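Brelby Shared Kitchen: Questions About the Ovens and Baking Trays

Last changed: 17 February 2020

These are the questions that guests and course members send us most often. If your question is missing, please write to Veronica Pîrvu at the front desk. She reads the messages each morning and answers in English or Romanian.

Who can use the ovens?

Everybody who has booked a place in the kitchen. You do not need to be on one of the baking courses. The booking includes the oven, one tray, one rack and the use of the sink. Flour, butter and other food you must bring with you.

How early should I turn the oven on?

Please turn it on before you begin to shape the dough. The light next to the knob goes off when the chosen heat is reached. Our ovens are not very young, and they need more patience than the one you may have at home. In December, when the kitchen is cold in the morning, give them some minutes extra.

My recipe is in Fahrenheit. What do I do?

The knobs are marked in Celsius, up to 250. There is a conversion table on the inside of the cupboard door, written by Tegwen Watkins, who teaches the bread course. If your recipe says 350 degrees Fahrenheit, set the knob a little under 180.

Where does the tray go?

On the wire rack. Please do not put it directly on the floor of the oven, where the bottom of your cookies will burn long before the top has color. Slide the rack in first, check that it is level on both sides, and then set the tray on it.

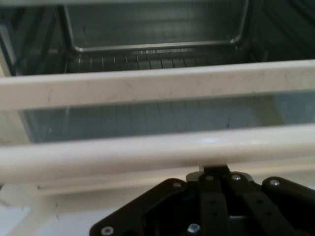 A metal baking tray on the wire rack, with the white oven door in front.

For bread, most people use the lower position. For cookies and small pastry, use the middle one. Lucian Tudose bakes his cheese pies one position higher than we advise, and they are very good, so you are free to try.

Can I leave the tray in the oven when I finish?

Yes, if it is clean and dry. It is the usual place for it, and the next person will find it easily. But look inside before you turn on the heat, in case somebody has left baking paper there.

Can I bring my own tray?

You can, but measure it before. We had many guests from Munamville who came with a large tray and could not close the door. Round forms and small loaf tins are never a problem.

How do I clean the glass of the door?

Wait until it is cold. Use a soft cloth with warm water and a little dish soap, then wipe it one more time with clean water. For spots which are baked on, lay the wet cloth over them and leave it while you wash your bowls. Please no steel wool and no scraping powder, also not on the white parts. The small scratches do not go away afterwards.

Can I dry a towel on the door handle?

Only when the oven is off. When it is on, use the hooks by the sink.

What does it cost if I burn or bend a tray?

Nothing for ordinary brown marks. If the tray is bent so that it rocks on the rack, we ask for 80 lei to replace it. Tell us the same day, please.

The oven does not heat. Whom do I call?

First check that the timer is not at zero, as the oven stays off in this position. If it is still cold after that, call Horațiu Vasiliu. His number is on the card by the light switch.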